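Skumus Forum > Teaching by hand and by remote > Two-armed robots

Left arm parked up high while the right one does the work?

marram_lane
Hello all, long-time reader and very occasional poster. I've been recording counter tasks in the simulator since June, driving both arms by remote control, and I've got myself into a muddle over what to do with the arm that isn't doing anything. The kitchen tasks are nearly all right-handed as I've set them up, so the left arm just has to be somewhere. I've been lifting it until the fingers point at the ceiling and leaving it there, mostly because that's where my own hand is comfortable — I rest my elbow on the desk and it stays put.

Out of 46 runs I've thrown away 3, all for bumping the counter, so I thought I was doing rather well! Then Lizelle Baloyi had a look through them and asked whether I'd meant to teach it to put its hand up.

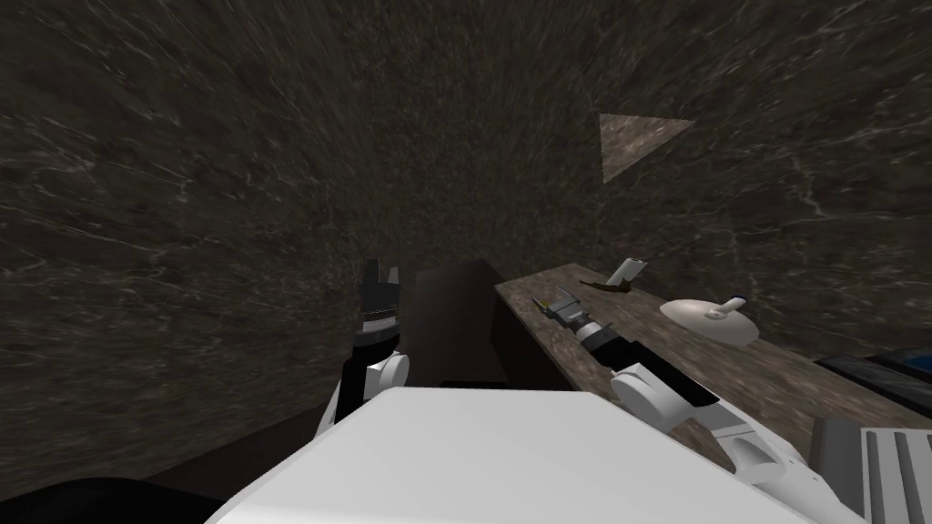
Left arm parked, right gripper open just over the left end of the counter. Dish further along.

Is this a bad habit, and do I need to start again?

tobias_w
Please don't start again. I'd leave the arm up. You've got it well out of the way of the right one, and a consistent pose is worth far more than a handsome one. The trouble comes when people let the spare arm drift about during the run, and then the robot learns the drifting as well. I had a lovely set of 210 runs at Nyberg with a slow wobble in every single one, and the robot wobbled beautifully.

clutinham_kit
I'm going to disagree with Tobias, with affection. Consistent is good, yes, but if every run starts with the arm already up there, the robot never sees how to get there. Put it on a real machine that starts with both arms down and it hasn't a clue. I'd record the lift as part of the run, or else begin from 2 or more different poses.

I'd also mind how close that left gripper looks to the dark cabinet. It might be miles off in depth, I can't tell from one view, but I'd want to check before doing another batch.

tobias_w
Fair point about the lift. I still wouldn't mix the starting poses until the right arm is behaving itself, one thing at a time.

marram_lane
Thank you both, that's very helpful, even the bits that cancel each other out. Kit, I checked from the side view and there's a good hand's width between the gripper and the cabinet. I start the recording after I've parked the arm, so you've caught me there.

Marietjie Kruger
Can I ask how fast you come down to the counter? My early ones with the Merard hand controllers were all too quick at the end, and the robot copied me and thumped the worktop. I now stop just above, breathe out, then lower. It adds a moment to each run and I've grown quite fond of it.

marram_lane
Not fast, but I don't pause either. I'll try a batch tonight with your stop in it, and with the lift recorded from the beginning, and post how they replay.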